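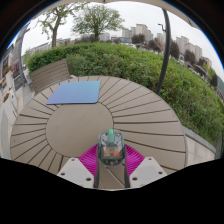 Fig. 1. Gripper over a round slatted table, with a blue pad near the far side.

Week 2 handout: Clearing tables at Lerance

Last week we stayed indoors with the dish line, and I promised you fresh air this time, so we move out to the terrace – hedges, benches, flowers and all. Clearing and wiping outdoor tables is the job that Lerance, our catering case, wants to hand over in part to machines, and it is a lovely one to study, as everybody thinks they know how it is done until they have to write it down!

Please read the Trundel interviews before January (pages 209 to 215 will do, though the rest is a pleasure too). Notice how often the table staff talk about guests. One server learned who wanted a chat simply by wiping slowly, and that part of her day appears in no job description. When the wiping goes, where does the chatting go?

For discussion, in groups of 4:
Who decides when a table is ready?
Which tasks would you want to keep, if this were your own job, and would you be paid the same for them?

Bring your notes to Room 415. The Mansour chapter is optional, but do look at his shift charts if you have an evening free.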